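Questions people ask me about the Brorngate digital skills plan

I helped write the plan for our town, so my inbox fills up every time it gets mentioned at a meeting. These are the ones I answer most.

What is it, in plain words?
A five-year plan for getting more of our small firms and public offices working online, and for teaching people the skills to go with it. It runs to 11 pages. Please read it, I worked hard on those pages!

Who is paying?
The town and the county split it. Firms can apply for a training grant of up to $3,260 each, and they don't have to match it.

My shop has two employees. Am I too small?
Nope! Irina Cozma runs the grant desk and she'd love more shops your size. Half the first applications came from places with fewer than five people on the payroll.

Will this put people out of work?
I get this one a lot, and I don't have a tidy answer. Some office jobs will change, and a few may go. We asked for retraining money to be spent first, before any software gets bought, and that stayed in the final version (after a pretty long argument, I'll admit).

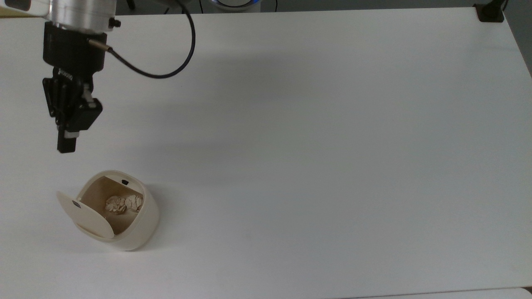
Do I have to take the classes in person?
No. The evening sessions in Daltthorpe start at 6:30, and the same material goes up online the next morning. We have 600 places for the first round. If you can make it in person I'd go, though. Kátia Aguiar teaches the spreadsheet one and people come out of it weirdly cheerful.

What about the schools?
They're in a separate chapter, and it's thinner than I wanted. Dirceu Macedo is rewriting it with two of the high school principals and we should have a draft in May.

Can I see how the money gets spent?
Yes, the figures go on the town website every quarter. If something looks off to you, write to me and I'll pass it on to the budget office.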